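30 Nov 2023
Posted by the Mersha sourdough log

Ticket 584: Rye starter stalls after feeding
Status: solved!

I keep this log for the Jaltberg baking circle, and I'm delighted to close this one. The starter (I call it Mivudano) had been bubbling along happily since July, then it quit on me. I'd feed it in the morning and by supper it had barely moved – flat top, sharp smell, a thin layer of gray liquid.

First try: warmer spot. I moved the jar from the windowsill to the shelf over the fridge and left it there for two days. A few more bubbles, but no real rise.

Second try: new flour. I'd been finishing a bag of Jolluria dark rye that had sat open for ages, so I bought a fresh one. Same recipe, same jar, same sad flat top.

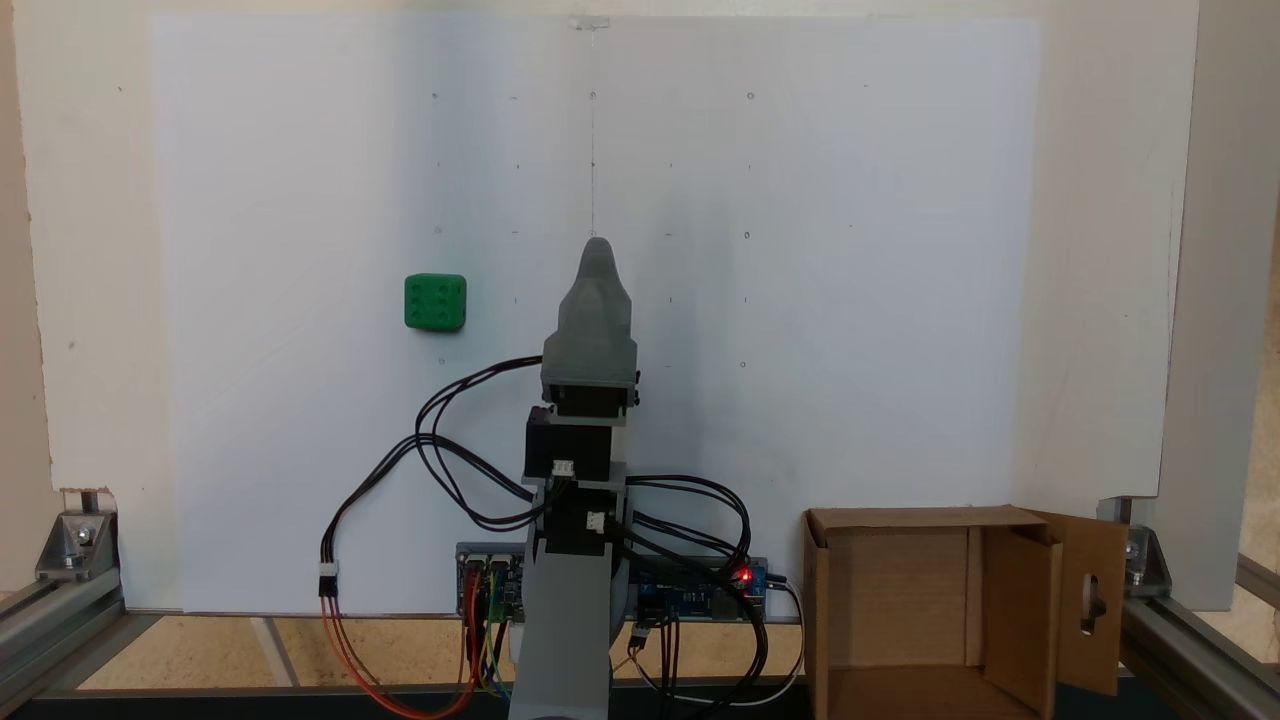
Third try, and this is where it got fun! I went back through my notes and saw that I'd been keeping far too much old starter at every feeding. It was hungry all the time, poor thing. So I kept one spoonful, gave it 5 spoonfuls of flour and the same of water, and stirred until it was thick like oatmeal.

The first day it did almost nothing. I stuck with it, same amounts, morning and night. On day four it had climbed halfway up the jar, and by day 7 it was doubling in roughly six hours and smelled like apples. What a change!

I baked with it the next morning and got the best crumb I've had all year – moist, even, with a crust that crackled on the rack. Closing the ticket. If yours stalls, cut back the old starter before you spend money on anything.

Comments

ryeandshine: Did you use tap water the whole time? Mine hates ours.

crumbcatcher: Trying this tonight, I've been keeping half the jar!

Mersha log: @ryeandshine Tap water, left out overnight.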